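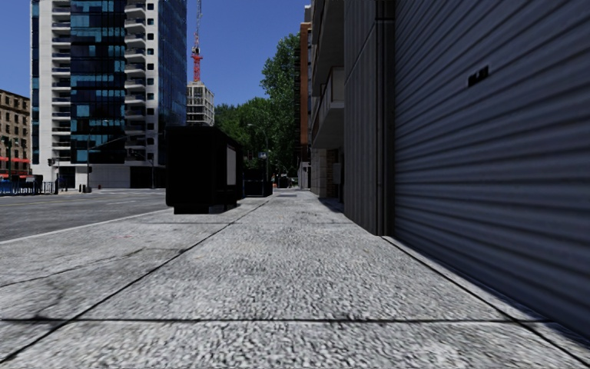

Our open day for the Parkilby sidewalk robot took place at the Almont office, and it went better than I dared hope. We had 53 visitors over the afternoon, and nearly all of them stayed for a full run in the simulated city. The first stretch we showed follows a wide walkway past a roll-up metal shutter, with a big black shelter near the curb farther on. People loved asking how the planner picks a side there! Muammer Uçar drove the demo and took questions for 4 hours with one short break.

The grant paid for the new street model, and visitors got to try it from the operator's chair. A retired mail carrier (on foot since 1958, he said) gave us the best notes of the day, mostly on where people step out of doorways without looking.
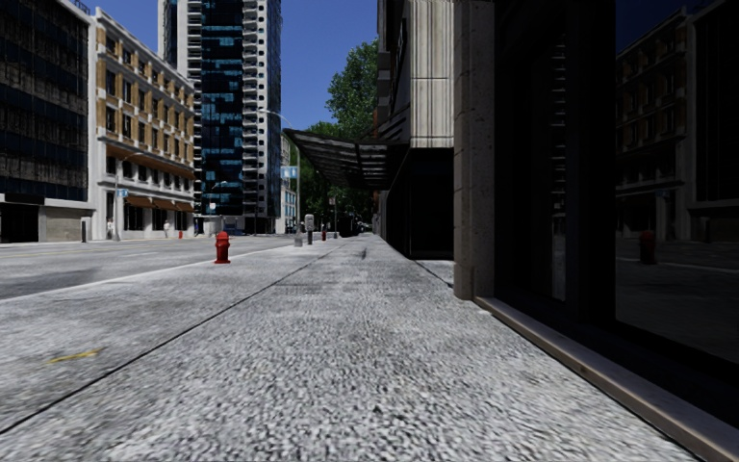
We also let guests choose the start point, which I'd do again. Yau, our route planner, handled 727 short runs in the week before, so we felt safe handing over the choice. Two runs stalled at a curb and we had to restart them. The log files are with Kinasska now.

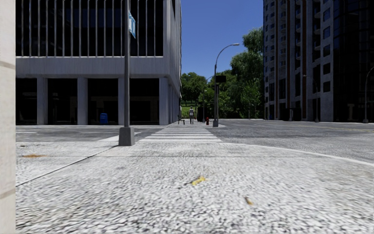 Page last changed: July 2023

Still to do under this grant: fix the curb stalls, add more walkers at the crossings, and write up the visitor comments. We would like to hold a second open day in October.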